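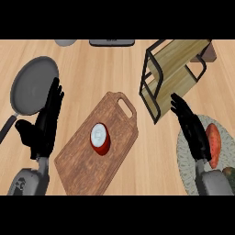
The kitchen table in the simulator, both hands over the table.

Building a kitchen table scene for two-hand practice
Written for the Thursday robotics club, by Heikki Laitinen

In our club we have more students than robot time, so everybody starts in simulation. This page explains how to build the kitchen table scene and how to drive the two hands in it. I wrote it after Kalevi Pelkonen asked me the same questions in March that I had asked him one year before. English is not my first language, so if a step is not clear, please write to me and I will correct it.

You need the Pindura simulator installed and the Damora object pack unzipped in your home folder. You do not need a strong computer. The old machines at the back of the lab can run it if you close the browser first.

Step 1. Start with the table
Open a new scene and choose the light wooden table. Set the top of the table to height zero. Many students leave the height as it comes from the menu, and later all their objects are floating or falling through. Turn the table until the grain runs away from you, from the near side to the far side. It makes no difference for the physics, but when we compare screenshots it is much easier if all the tables look the same.

Step 2. Put the big objects first
Load the cutting board and place it in the center. Turn it diagonally, with the handle hole at the far end, toward the right. Then place the frying pan on the left side with its handle toward you, and the dish rack at the far right. The rack has a metal wire frame and wooden shelves, and its collision shape is the most complicated one in the pack. If the simulation becomes slow, open the rack settings and select "simple collision". You lose the gaps between the slats, and for this exercise you do not need them.

The gray bowl and the dark tray go along the far edge. We do not pick them up in this exercise. They are there so that the vision program has something to be confused about.

Step 3. Put the small objects
The red container with the white lid stands on the middle of the cutting board. Check that it stands on the board and not inside it. Zoom in and look for the short shadow next to the base. If you see no shadow, raise the container by 2 millimeters and let it drop.

On the right side place the round woven mat, and on the mat the sweet potato. The avocado goes near the right hand, close to the lower corner. The sweet potato rolls when the simulation starts. Set its rolling friction higher, or wait until it stops before you save the scene.

Step 4. Load the hands
Load the left arm first and then the right arm. Both come in from the near side of the table, one from each corner. Give each arm its own control channel. If both have the same channel, they will move like in a mirror, and this is funny only the first time.

For the start position, the left hand is held upright next to the pan with open fingers. The right hand points toward the dish rack. Save this as "home". Every attempt must begin from home, or we cannot compare your result with the others.

Step 5. The first exercise
Move the right hand to the container, close the fingers slowly, lift, and put it back on the board. Keep the grip force limit at 5 newtons. With more force the container jumps out of the fingers, and Kalevi once had to look for it far under the table. The simulation stops by itself after 400 steps. This is enough if you plan the movement before you press start.

When you can do this three times in a row, repeat it with the left hand. After that you can try the sweet potato, which is more difficult because of its long shape.

Common problems
The fingers go through the lid: your time step is too large. Make it half and try again.
The hand shakes when it is not moving: the position gain is too high.
The mat is white: the texture folder is missing. Unzip the Damora pack again.

Save your scene with your family name in the file name and copy it to the shared folder before you leave. Please do not save over the file called "table_start". It belongs to the whole group.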